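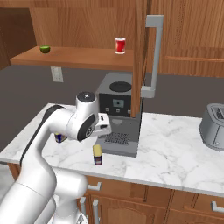

Robot Software, Lecture 3
Collision checking and planning in a kitchen
Iolanda Nogueira

Before you begin, please pull the newest version of the Draker planner and start the Mösli simulator once, so that the assets are loaded. The first start is slow. If the window stays black, restart it with the option "safe graphics".

1. What the planner knows

The planner does not see the kitchen. It receives a list of collision bodies and the present joint values of the arm, nothing more. For the coffee machine we use two boxes, one for the upper body and one for the base. This is fast, but a simple pair of boxes may fill the recess where a cup would sit. Then every goal pose inside the recess is refused, and students believe that the inverse kinematics is broken. Check the bodies first.

2. Open doors

An upper cabinet door that stands open is a thin, tall obstacle, and its handle sticks out more than the panel. In the kitchen of this week the open door passes in front of the upper right side of the coffee machine. The fingers may be well placed near the lower part of the machine while a straight lift would bring the wrist near the door or its handle. Always check the whole arm along the whole path, and not only the gripper at the goal.

The door angle is a joint of the scene. When it changes, you must call update_scene() again. The planner keeps the old angle without any warning.

3. Small objects on the counter

Bottles and cans are modeled as upright cylinders. In Plividell you can set a margin for each body. Use a large margin for the free motion and a small one for the last part of the approach – otherwise no grasp is ever possible.

4. Settings for the exercise

Planner: RRT-Connect
Maximum iterations: 1000
Path samples for the final check: 600
Random seed: 2130
Attempts per goal: 3

Please do not change the seed in part (a). In part (b) you change it freely and report how the path length varies.

5. To hand in

Upload the log file and one page of text to Studungate before Sunday. In the text, name the link which comes closest to the cabinet door and at which sample this happens. A result where the planner fails is also accepted, if you can show which pair of bodies is in contact.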